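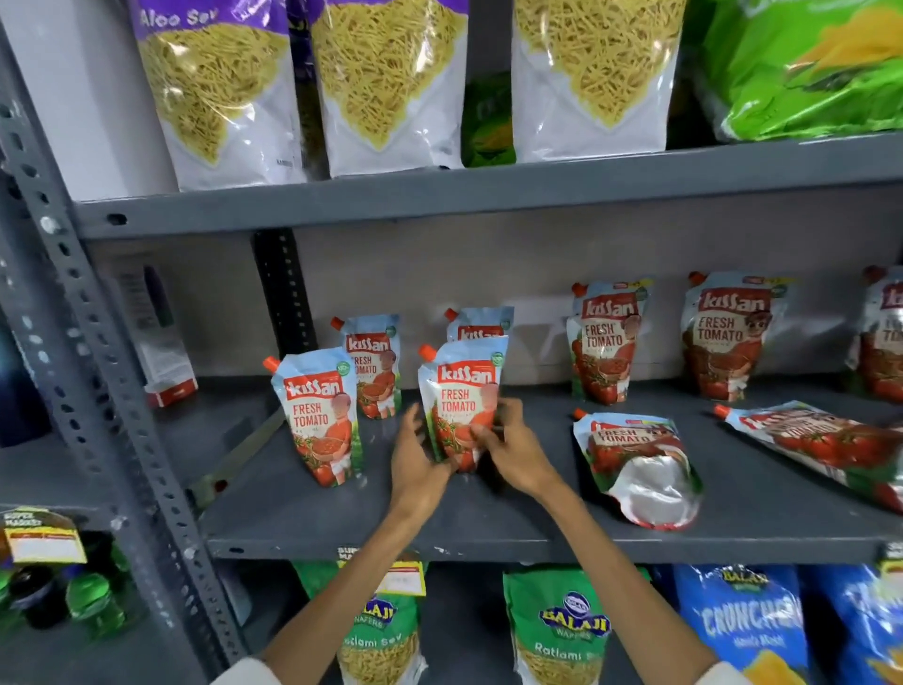
Can a robot learn to tidy a store shelf by watching a person do it?

Parts of the job, and so far only under close supervision. Forkent is publishing its June results with the failures left in.

August 2022 — Forkent, which builds shelf-restocking software, today released 742 demonstrations of grocery facing: standing up fallen packs, turning labels to the front, closing gaps. Ketchup pouches and bags of sev are in the set because soft packs are where our earlier software did worst.

Each task was shown by hand, with a view of the worker's hands and the shelf, or by remote control through our Mallow arm. The hand demonstrations were quicker to collect. We are less sure they are worth more. A person squeezes a pouch and feels it give; video does not record that, and the arm has to guess.

In 100 test runs on upright pouches, Mallow finished the task in 27. Pouches lying flat went worse — 3 successes in the same number of tries. We don't consider either figure ready for a store, and we would ask buyers to be wary of any demo reel that comes without a count of attempts, ours included.

The release, named Brillari, is open to retailers and research labs on request. Remote-control sessions from our Lo test site will be added after review.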